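Review: Jerby hand-held gripper kit, pair version with backpack
Posted 01/08/2019
Score: 7 out of 10

I bought the Jerby kit for our small automation group at Mosmont after four months of discussion about money. I want to write mainly about the buying, because the technical side is already covered well in other reviews, and when I was preparing my budget I could not find a text which tells what such a kit costs after you add everything.

First, what we needed. We plan a robot arm for clearing and setting tables, and for this we must record many examples of a person doing the same work with grippers in the hands. Our first idea was to rent an arm and teach it directly. The rental offer from Skimdale was fair, but the minimum period was 36 weeks and we had no safe room for it. With hand-held grippers we can start in any room that has a table and a socket, and the decision about the arm can wait until next year's budget.

The price. The pair version cost us 1164 dollars, before tax and shipping. Shipping was 32 dollars and came with a tracking number that did not work, but the box arrived on the promised day. Then I had to order a second set of marker cubes for 122 dollars. I recommend that you put this set in your budget from the beginning. The printed faces get scratched when you lay the gripper down on a hard surface, and a scratched marker is not read well by the software. We replaced one cube after three weeks. You can print the patterns yourself on stickers, the manual even gives the file, but our stickers had small bubbles and the tracking became shaky.

Things which are not in the box and which the product page does not mention clearly: a power strip, spare cables, and a computer strong enough to process the recordings. We had the computer already. If you don't have it, your budget is a different one, and I would ask for this money in the same request, not later. My manager does not like to see a second request for the same project, and I think most managers are like this.

About delivery time. I ordered in March and was told two weeks. It was closer to five. The seller answered my emails politely every time, but the answer was always the same. Matos, which sells a similar kit, promised shorter delivery but only sells single grippers, and two singles would be more expensive than the Jerby pair. They also have no backpack, so you would have to solve the cables alone.

Now the use. The grippers are well balanced in the first half hour. After that the wrist becomes tired, mostly on the right side, and we make a pause. Small and flat dishes are the most difficult objects. You have to come down from above with the fingers open, and you need some practice to judge how wide. Cups and boxes are easy from the first day. The cable is long enough for a person of normal height, but my taller colleague feels it pulling when he reaches across a table.
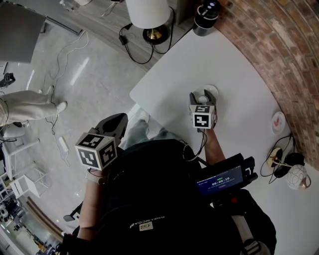

Recording with both grippers, the right one open around a small white dish.

The timer on the small screen is easy to read, and I like that we can see it during the work without stopping. The menu is less good. To change the name of a recording you must go through four pages, and there is no way back except to start again. I wrote to the company about this and they said it is on their list.

The warranty is one year and does not include the gripper fingers. Replacement fingers are sold only in sets, so a group which wants just one finger pays for all of them. I did not plan for this and I have now moved a little money from our travel line.

Would I buy it again? Yes, for a group of two to five people who want to collect examples before they decide about an arm. For a single student it is too much money, and I would look at the Matos single version first. Please also ask the seller for a written quote with the marker set included. When I asked for the second set afterwards, there was no discount anymore.

Good: price of the pair, easy to set up in a normal room, readable timer
Less good: delivery time, menu, fingers outside of warranty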